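Brarnau Housing Office
Thread on the floor care program for tenants, spring notice.
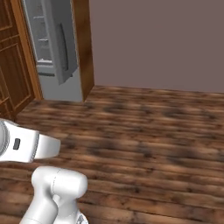

1/ The Brarnau Housing Office has revised its guidance on the care of wood floors in rental units. The new rules apply to all 80 apartments in the Wendt and Pidier buildings and take effect in July.

2/ Tenants are asked to sweep or vacuum once a week and to use a damp mop only. Standing water should be wiped up at once. Steam mops are no longer permitted in any unit.

3/ Wax and oil soap may not be applied by tenants. Several floors in the Pidier building had to be sanded last year after layers of wax had built up near the kitchens. The office will supply one approved cleaner — ask at the front desk for a bottle.

4/ Felt pads are required under chairs, tables and beds. Rugs with rubber backing can leave marks on the finish and should be replaced with woven ones.

5/ Small scratches and dull spots are considered normal wear. No charge will be made for them at move-out. Deep gouges, burns and pet stains will be reviewed case by case, and the most a tenant can be charged per room is $200.

6/ Refinishing requests are handled by Rüdiger Lenz in Building Services. Please include your unit number and the date of the last refinishing, if known. Work takes 5 days per unit, and furniture must be moved out of the room beforehand.

7/ Tenants who need help moving furniture may apply for support through Sabine Hagedorn in Tenant Relations. Older tenants and tenants with disabilities will be served first.

8/ Questions have also come in about squeaking boards. These should be reported as a regular repair. Please do not nail or screw boards down yourself — heating pipes run under the floor in parts of the Wendt building.

9/ Printed copies of the guidance are available in both lobbies. Written comments will be accepted until the end of June.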